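Bench Automation at Rakdale: Frequently Asked Questions

Last revised April. Send corrections to Jayanthi Rao, Operations.

What is being automated?

Sample preparation at the beverage test benches. This covers portioning beans and powders, removing and replacing lids, moving filled cups, and returning vessels to their start positions. Brewing, tasting and scoring are outside the scope.

Which benches are affected?

Benches 2 and 4. The remaining benches stay manual. Bench 4 runs the Gastgate cell during the day shift. Bench 2 is used for setup and for operator training, and can be booked for manual work when no training is scheduled.

Will anyone lose their position?

No positions are being removed under this project. Preparation technicians on the affected benches move to the cell operator grade after completing training. Pay at the operator grade is never lower than pay at the technician grade. Technicians who prefer to stay on manual preparation should tell their shift lead before the training list closes.

What does a cell operator do?

The operator sets out the ware, selects the task on the panel, watches the first cycle and signs off the log. During a run the operator clears faults and corrects placement. Expect more standing observation and less repetitive wrist work than on a manual bench.

Why do we still use ordinary cups and spoons?

Test protocols specify the same ware that customers use. Fixtures and molded trays were tried at the Boditz site and dropped after the tasting group objected to the change in vessels. The cell therefore has to work with glass, glazed ceramic and metal on an open table.
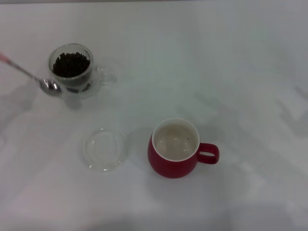
Clear glass remains the most common source of detection faults. On a white surface the rim and handle give little contrast, and a lid lying flat gives less. If the panel reports a missing item that is present on the table, move it a short distance, step back and press Rescan. Do not mark the item with tape or ink. If the fault repeats, log it as code 300 and continue the task manually.

Can I reach into the work area during a cycle?

No. Press Hold and wait for the steady amber light. Hold stops motion and keeps the grip closed, so a filled cup will not be dropped. The emergency stop is for hazards only, and a restart after it requires a shift lead.

Who cleans up spills?

The operator, with the cell in Hold. Report any liquid that reaches the base plate to maintenance before resuming.

Are individual operators being timed?

Cycle times are recorded per task and per bench. Operator names appear in the sign-off log, which is kept for traceability and is not used in performance reviews. The staff agreement covering this is held by Solberg, our personnel services provider, and can be requested at any time.

How long is the training?

Two shifts at Bench 2, followed by supervised operation at Bench 4. Sølve Moen runs the sessions. No programming experience is required.

Who do I call when the cell stops?

Extension 1637 during the day shift. Outside those hours, leave the cell in Hold, post the out-of-service card and use a manual bench.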